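Agbayani Farm
Farm Life Apprenticeship: Call for Applications

Agbayani Farm invites applications for its residential farm apprenticeship, which begins in March and ends after the last winter squash is in storage, normally in early November. The program is intended for adults who did not grow up on a farm and who wish to learn how one is run from day to day. No agricultural background is required. Several of our past apprentices had never handled a live chicken or driven anything larger than a family car before they arrived.

The farm covers 98 acres of pasture, hay ground, orchard and market garden. We keep a laying flock of 818 hens, a small herd of Jersey cows and, in most years, feeder pigs. Produce and eggs are sold at two weekly farmers markets and through a subscription box. Apprentices live on the property in the renovated main house, where each has a private bedroom and shares the kitchen, bathrooms and sitting room. 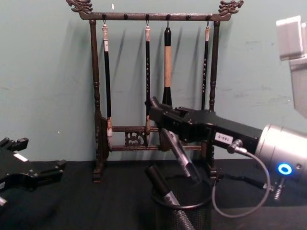 Duties

Apprentices rotate through three work areas: livestock, vegetables and sales. Livestock duties include morning and evening chores, egg collection and washing, moving portable fence, and bedding the barn. Vegetable duties include seeding trays, transplanting, hand weeding, irrigation and harvest. Sales duties include packing boxes, loading the truck and staffing the market stand, where apprentices are expected to answer customers' questions about how the food was grown.

Morning chores begin at 5:45 a.m. from May through August and at 6:30 a.m. in the remaining months. The working week is 45 hours, with one and a half days off. Market days are long – the truck leaves at 4:30 a.m. – and the following morning's chores are assigned to those who stayed home.

Apprentices assigned to livestock will also learn to hand milk. Our oldest cow, Doris, is patient with beginners, and all new milkers start with her under the supervision of the herd manager, Arnel Panganiban. The rest of the herd is milked by machine.

Instruction

Formal instruction takes place for two hours each week and covers soil testing, pasture rotation, poultry health, crop planning, record keeping and basic equipment safety. Virgilio Salazar teaches the field sessions. Nerys Gittins, who manages the market garden, teaches crop planning and will meet with each apprentice monthly to review progress. Apprentices who complete the full season receive a written evaluation and, on request, a letter of reference.

Each apprentice also plans and tends a trial bed of his or her own choosing. Past beds have included dry beans, popcorn, flax and an unsuccessful but well-documented attempt at artichokes.
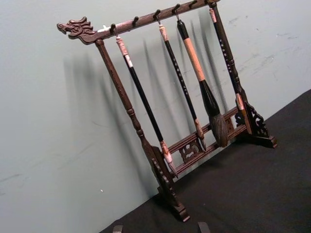
Trial beds are assigned in the first week of April, and a short written plan is due before any seed is ordered. Seed costs are paid by the farm up to a fixed limit, which will be given to apprentices at orientation.

Pay and Benefits

Apprentices are paid hourly at a rate stated in the offer letter. Housing, utilities, and farm eggs, milk and vegetables are provided at no charge. Apprentices buy their own dry goods and meat, although pork is shared when available. Workers' compensation coverage applies to all positions. Personal vehicles are welcome but not necessary. Pets cannot be accommodated.

Requirements

Applicants must be at least 19 years of age, legally authorized to work in the United States, and able to lift 50 pounds repeatedly. Applicants must be willing to work outdoors in heat, rain and cold. A current tetanus vaccination is required before the first day of work. A driver's license is preferred for the sales rotation.

How to Apply

There are 11 places this season. Applicants should submit a letter of no more than two pages explaining their interest in farm work, a résumé and the names of two references who are not relatives. Materials should be addressed to Kam-wah Pan, Apprenticeship Coordinator, and must reach the farm office by the end of December. Selected applicants will be invited to a working visit in January, which includes one night in the house and one round of morning chores. Travel costs for the visit are not reimbursed.

Decisions will be sent in writing in February. Incomplete applications will not be reviewed.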